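Dredton Facility Supply
Home > Floor Care > Sealers and Finishes > Kimaro Concrete Floor Sealer

Kimaro Concrete Floor Sealer, Clear, Low Sheen

Item group: Interior sealers
Container sizes: 3 gallon pail, 50 gallon drum
Finish: Low sheen, clear
Base: Water

Kimaro is a clear, water-based sealer for interior concrete floors in classrooms, workshops, studios, corridors and other rooms with regular foot traffic. It is supplied ready to use and is applied by roller or flat applicator pad.
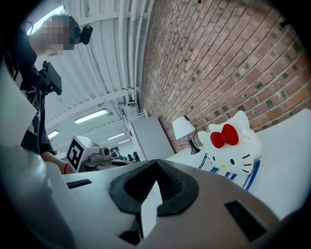
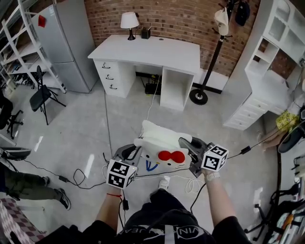
Activity room, Darnholm. The gray concrete floor is visible in the second photograph.

Product Description

Unsealed concrete takes up spills and releases a fine dust as the surface wears. Kimaro forms a thin film that limits both. The natural color of the slab is retained, although a slight darkening should be expected on older floors and on floors that have been patched. Customers who require an even color across a patched area should consult our technical department before ordering.

The product may be used on troweled or lightly ground concrete. It is not intended for exterior slabs, loading docks, commercial kitchens, or any surface that is exposed to standing water. It should not be applied over wax, paint or a solvent-based coating.

Surface Preparation

New concrete must be fully cured. Existing floors must be swept, scrubbed with a neutral cleaner, rinsed and left to dry. Old adhesive is to be removed by mechanical means. Cracks should be filled and sanded level with the surrounding surface.

A test patch is required on every floor. Place it where the slab is typical of the whole room, and inspect it in daylight before work proceeds.

Application

Stir the contents slowly; do not shake the container. Apply a thin, even coat and maintain a wet edge. Two coats are standard. A third may be applied at entrances and along main walkways. Each coat must be dry to the touch before the next is applied.

Allow 36 hours after the final coat before furniture is returned to the room. Chairs and tables should be lifted into position and fitted with felt or rubber feet. Rubber-backed mats should be kept off the floor until the film has hardened completely.

Coverage

One drum covers over 2,000 square feet in a single coat on a smooth floor. Ground or porous concrete will require more material. Orders for several rooms should be placed together so that all containers can be drawn from the same batch.

Routine Care

Sweep or dust mop daily. Damp mop with a neutral cleaner as required. Scouring pads, bleach and ammonia will dull the finish. Worn areas can be cleaned and recoated without stripping the entire floor.

Storage and Handling

Keep containers closed and upright in a heated store. Material that has frozen must be discarded. Gloves and eye protection are to be worn during application, and the room is to be ventilated until the floor is dry. The safety data sheet is supplied with every order.

Related Products

Drivitham Neutral Floor Cleaner
Drivitham Crack Filler, Gray
Flat applicator pads and handles
Felt furniture feet, self-adhesive

Ordering and Technical Advice

Pails are held in stock. Drums are prepared to order and are delivered on a pallet; a forklift or tail lift must be available at the delivery address. Opened containers cannot be returned.

Institutional accounts: Hui-mei Lu
Technical department: Mutua Mfinanga
Deliveries and returns: Ljubica Stan

The revised price list takes effect in October. Quotations issued before that month will be honored at the price stated.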